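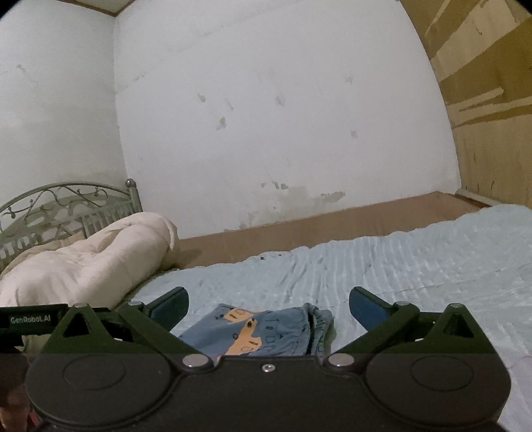 I've now spent 3 weeks folding laundry with the Ojeda hand-held gripper, and before that I had a good long stretch with the Wendthorpe, so I feel ready to say which one I'd buy again. (It's the Ojeda, mostly, but do read on, because the Wendthorpe has its charms!)

Bedroom work is where these tools really get tested, I think. A quilted sheet ripples under everything you put on it, and a pair of kids' pajama pants has a waistband that wants to curl up the moment you let go. The Ojeda opens nice and wide, and I could come down over a folded garment without nudging the fold apart — a small thing, until you've refolded the same pair of pants all afternoon. The Wendthorpe's fingers are stiffer and a bit narrower. It's lovely on boxes and cups, but on thin cotton I kept pinching the bedding along with the clothes.

Weight matters more than I expected. Both feel fine for the first few minutes, and then your wrist starts to have opinions. I could go 62 minutes with the Ojeda before I wanted a real break, and quite a bit less with the Wendthorpe, whose handle is plainly made for somebody with bigger hands than mine.

My grumbles? The Ojeda's housing is broad, so you lose sight of whatever is lying right up against it, and I had to learn to start my reach a little farther back. The linkage also picked up a faint click after about 1000 grasps. It hasn't gotten any worse, but I do hear it. The Wendthorpe has stayed perfectly quiet.

I'd give the Ojeda 8 out of 10 for soft things. If you mostly handle hard, tidy objects, get the Wendthorpe and enjoy the silence.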